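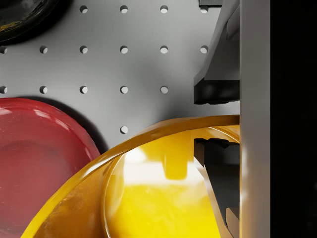 Access tips for shared teaching workshops and kitchens
Winby Adult College, practical subjects
Updated 2023-06-26

Adjustments for disabled learners are usually arranged one person at a time, after enrolment. Many can be built into the room beforehand at little cost. The notes cover the woodwork room, the bicycle room and the training kitchen. They do not replace an individual plan, and a learner who already has one should be set up according to the plan first.

Bench and worktop height

Keep at least one height-adjustable station in each room. Ours are Zindeck crank benches. Set the bench with the learner in position, with elbows at the sides and forearms level, then lower it slightly for hand planing or kneading. Mark the setting on the leg with tape so that it can be found again the following week. Tape carries initials only, never the nature of an impairment.

Remove drawers and cross rails from under the seated station. A knee space that is used to store offcuts is not a knee space. Check it before each class.

A vice adds to the working height. If the job is held in a vice, set the height from the top of the work and ignore the bench surface.

Storage and reach

Items used in every lesson go between hip and shoulder height of a seated user. Seasonal and rarely used items go above or below. Heavy pans belong on the lowest shelf that can be reached without bending, in a single layer. Stacked pans need two hands and a lift.

Label shelves in large plain lettering, dark on light, matt finish. Gloss laminate reflects the ceiling lights and cannot be read from a wheelchair at the usual angle. Add a cut notch or a raised dot to the label edge for users with low vision. One notch is dry goods, two is utensils, three is cleaning materials. Use the same code in all rooms.

Put things back in the same place. Rearranging a cupboard to make it tidier costs a blind learner most of a lesson.

Handles and grips

Thin handles can be built up with pipe insulation and self-amalgamating tape. Stretch the tape as it is wound and overlap each turn by half. Do not build up the handle of a chisel that will be struck. For files, fit a larger wooden handle.

In the kitchen, a damp cloth under a chopping board holds well enough for most work. For one-handed use, fit a spiked board with a raised corner. Store it spikes down, in its cover.

Replace round tap heads with levers. Trista levers fit the existing valves in the training kitchen after the old splines have been cleaned. Turn off the supply at the isolator first.

Sound and instruction

Stop all machines before giving instructions. Face the class while speaking and do not talk towards the whiteboard. Extraction fans should be off during demonstrations with no dust or steam.

Written job sheets are set at 18 point, one step per line, and sent out before the lesson. Give the same sheet to everyone. Separate large-print copies identify their users to the whole class, and they are generally the copies that get left behind.

Kitchen timers should flash as well as ring. Vibrating timers are kept in the kitchen office and signed out.

Gloves, aprons and eye protection

Stock the full range of sizes. A box of large gloves is of no use to a learner with small hands, and a loose glove near a drill is a hazard. Order small and extra small in the same quantity as large. Safety glasses must fit over spectacles or a hearing aid. Aprons should fasten at the side as well as the back, and there should be enough of the long-sleeved kind for learners who keep their arms covered.

Budget

Each room has 200 pounds a year for small adaptations, claimed before the end of November. Purchases under 30 pounds need a receipt only. Quotations for benches and taps go through Zwahlen, as before.

Allow 20 minutes before the first class of term to check bench settings, labels and timers against the room sheet. Faults are written on the sheet and reported the same day.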